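Section 4: Setting up the tea urn for the first time

Right, you've got the Bakico out of its box and you're wondering why there are two taps in the bag. I wondered the same. The short one is for the urn and the long one is for the Serkden stand, so put the long one somewhere safe unless you bought both.

I wrote this section for the staff tea rooms at Trarbridge, where we have the 2000 watt model on the surgical teaching floor and the older one downstairs. The steps are the same for both, apart from the lid.

Before you start

Find a flat, solid worktop with a socket close by. Don't use an extension lead. Keep the back of the urn 9 cm from the wall, or the steam will lift your paint (ask me how I know).

1. Take out the card packing, including the ring tucked under the lid. It's the same colour as the base and easy to miss.

2. Push the tap through the hole from the outside, with one rubber washer on each side. Do the nut up by hand and then give it a quarter turn with the spanner. Stop there.

3. Fill to the lower line with cold water and leave it for ten minutes with a paper towel under the tap. If the towel gets wet, empty the urn, take the tap off and seat the washers again.

CAUTION: Don't plug in until the towel stays dry.

4. Fill to the upper line, put the lid on and twist it until it clicks. On the older model there's no click, just a bit of a stiff feeling at the end.

5. Plug in, turn the dial to 76 and wait for the green light. From cold, ours takes a good half hour, so I switch it on before the morning teaching starts and then forget all about it until the break.

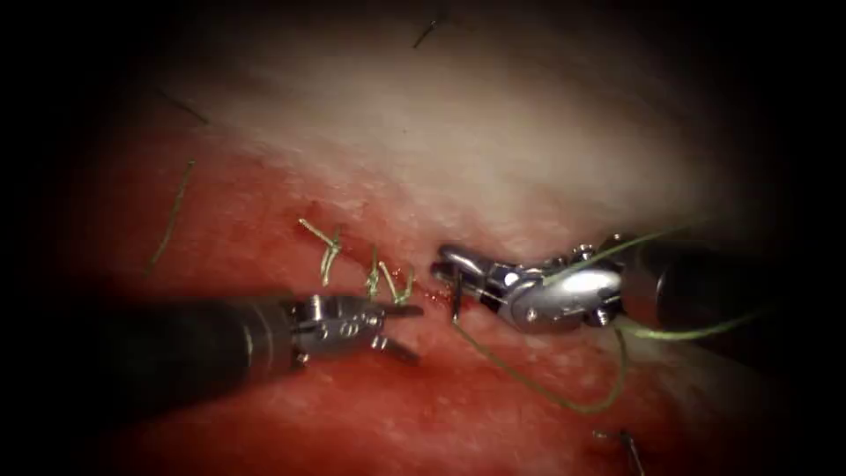 Mio Nishimura wrote in after the last version of this guide to say that step 5 had caught her out, as the green light also comes on for a moment when you first plug in, and she'd drawn off a whole pot of lukewarm tea before she noticed. Wait for it to stay on, she says, and count to twenty if you're unsure.

She's quite right, and I've added it to the notes below.

6. Run the first full urn straight down the sink. It tastes of factory. I do it twice — once never seems to be enough for me.

Notes

The green light flashes briefly at switch-on. Ignore that one.

If you see code 644 on the little display, the urn thinks it's dry. Switch off at the wall, let it cool right down, then fill past the lower line and try again.

Spare washers are sold under the Onishi name and come in a small paper packet. Get the thick ones.

Descaling is in Section 5.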